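Hi all, quick update on the hosting move for the Aselholm sites. October went better than I feared! We had 41 sites on the old Brascombe servers and all but 3 are over on Ciobanu now, with mail still working (that was the part keeping me up at night).

The DNS side was slow going. Two of the domains were registered under an address that closed years ago, so I had to send in paperwork to get the transfer codes - and then send it in again.

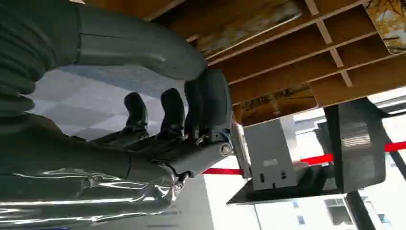 Robot hand, fingers and arm sleeve.

Money next. The backup add-on cost more than I'd put in the plan, but we dropped the old spam filter and I'm still inside the grant. I'd like to keep paying Brascombe for 2 more months, just so there's something to fall back on if a site goes sideways. 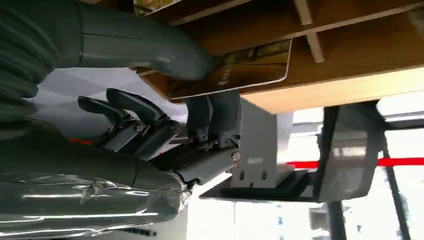 Grarncombe wrote back that they'd take one month of overlap over two, and asked whether the nightly backups have been test-restored yet. Fair question! I've restored 7 sites so far, all fine, and the rest are on my list. The 3 stragglers all run an ancient shop plugin, so I'm rebuilding those by hand before I switch them.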